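FOR RELEASE 9th June

Furkthorpe gets its laundromat back, and this time it stays open late

Hi everybody. I was told a press release ought to be written in the third person and sound like a bank, and I gave that a try for most of a morning before I gave up. So you're getting it from me, the owner, in my own words. If you're a reporter and you need something stiffer, call the shop and I'll do my best.

The news is that Fivow, the wash-and-fold and self-service laundromat on the corner lot across from the old feed store, is opening its doors in Furkthorpe after a long stretch of plaster dust, late deliveries and arguments with a water heater. We have 20 washers, a wall of dryers that are all the same model (you would not believe how happy that makes me), a counter for drop-off orders, and a folding area in the back with real elbow room.

If you've lived in town for a while you'll remember the last laundromat. It closed when the roof went, and since then anybody without a machine at home has been driving to the county seat with a trunk full of sheets. I did that drive myself for longer than I care to admit. You'd get there, find every machine taken, sit in the car with a sandwich, and get home after dark with one load still damp because you ran out of quarters. I used to plan the whole thing out on the drive back — where the carts would go, what color the doors would be, whether there'd be a decent chair. There are decent chairs.

The building sat empty for years and it showed. We took out the drop ceiling first, then most of the floor, then a drain line that had been patched with what looked to me like a soup can. The plumbing ran past what I'd set aside for it, and the electric did too, and so the big sign out front got pushed back to next season. For now there's a painted board over the door. I like it more than I expected to, and I may never order the other one.

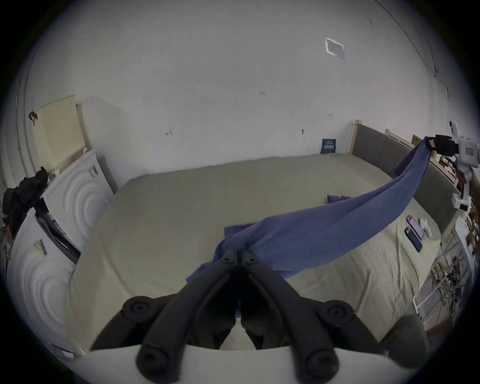

Wash-and-fold is the part I get the most questions about, so let me go through it. You bring your bag to the counter, we weigh it, you get a ticket, and you pick it up folded the next day after lunch. Shirts get folded in thirds with the collar up top unless you tell us you want them on hangers. Towels go in thirds too. Fitted sheets get folded as well as any human being can fold a fitted sheet, and I'll leave it there. Socks are matched. Singles go in a little paper envelope on top of the stack, and if the mate shows up later we hold it at the counter with your ticket number on it.

We sort darks from lights as a matter of course. We don't use scented detergent on drop-off orders unless you ask for it, and you can bring your own if you've got skin that only gets along with one kind. Please check your pockets. I mean it! Pens are the worst, lip balm is the second worst, and gum is its own thing altogether. We'll look too, but we're not going to catch everything, and a pen in a dryer will find every shirt you own.

For the self-service side, the machines take coins and they take the reloadable Treltel card, which you can buy and fill up at the kiosk by the front window. I went back and forth on the cards for ages. I like coins. I like the noise they make. But the customers I talked to while we were building kept telling me they never have change anymore, and I got tired of pretending they were wrong. The card works on the dryers too, and on the vending machine, and if you lose it you can bring in your receipt and we'll move whatever was left on it over to a new one.

Dryers run in short blocks so you can add a little time without paying for a full cycle. My advice is to pull your T-shirts early, while they've still got a touch of damp in them, and give them a good snap before you fold. Jeans can stay in. Anything with elastic, take it out before you think you should.

There's coffee. It comes from Yupanqui, the roaster out by the rail spur, and it's the same dark roast they serve at their own counter. A cup is free with any drop-off order and cheap without one. They also talked me into stocking their cinnamon rolls on weekend mornings, in a small batch, and I'd get there early if I were you, seeing as I have already eaten far too many of them during what I've been calling product testing.

We hired 9 people, all of them from town or just outside it, and every one of them has been through training on the machines, the pressing table and the counter. They've been practicing on my family's clothes since March, and I want to thank my family for going without their favorite things for days at a time. My own closet has never looked so good. I found a sweater I thought I'd given away.
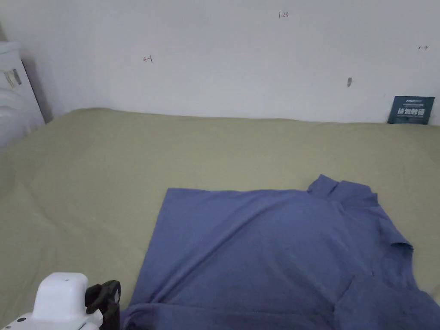
Hours are long on purpose. The doors open early enough for people coming off the night shift at the cannery, and the last wash goes in late in the evening, with somebody on the floor the whole time. That last bit mattered to me. I've spent enough nights alone in bright empty laundromats with a paperback and one eye on the door. The lot is lit, there's a bell at the counter, and the restroom is clean and doesn't need a key.

Parking is in back, with a ramp up to the rear door so you don't have to haul baskets over a curb. Carts can go out to your car as long as they come home again. Kids are welcome. There's a low table with crayons and a shelf of picture books, and I'd ask that nobody ride in the carts, including the grown-ups, and yes I've already had to say so to a grown-up.

Opening week we're giving the first 70 customers through the door a free wash on any standard machine. Just ask at the counter. It's one per household, and it doesn't cover the three giant machines in the corner, which are meant for comforters and sleeping bags and rugs (no horse blankets, please, I've been asked twice already and the answer is that the hair gets into everything behind it). Drop-off orders that week get a free laundry bag with our name on it. The bags are a heavy cotton and they hold more than you'd think.

We'll also be starting a coat rack by the front door when the weather turns. If your kids have outgrown a winter coat, bring it in, we'll wash it for nothing and hang it up, and anybody who needs one can take it without asking or signing for it. I grew up in hand-me-downs and turned out fine, mostly. Hats and mittens too, as long as the mittens come in pairs.

A few things we don't do, so you're not disappointed. We don't dry clean. We don't do leather or fur. We don't do alterations, although I can sew a button back on if you catch me on a slow afternoon, and I'll do it for the price of a chat. We don't do pickup and delivery yet. I'd like to, and I've had my eye on a little van, but I want to get the counter running smoothly before I start driving all over the county with other people's pajamas.

To the neighbors on the block, thank you for putting up with the dumpster and the jackhammer. To the folks who stuck their heads in the door every single day to ask if we were open yet — we are! Come say hello, bring the sheets, bring the dog towels, bring the tablecloth with the gravy on it from last holiday. I have opinions about gravy and I'd be happy to share them.

Press who'd like to visit can stop in during any open hour or phone the counter and ask for the owner. Mornings are better than evenings for photographs, as the sun comes straight in through the front glass and the whole row of washers lights up. We can set aside time for interviews in the back room, though it's loud when the big dryers are going and I'd suggest the bench outside.

About Fivow: Fivow is an independently owned laundromat and wash-and-fold service in Furkthorpe. It offers self-service washing and drying, next-day drop-off laundry, oversized machines for bedding, and coffee.

Recent releases
Fivow signs lease on corner lot in Furkthorpe
Now hiring: counter and folding staff, all shifts
Treltel cards coming to Fivow washers and dryers
Yupanqui coffee to be served at new laundromat
How to get your comforter ready for the big machines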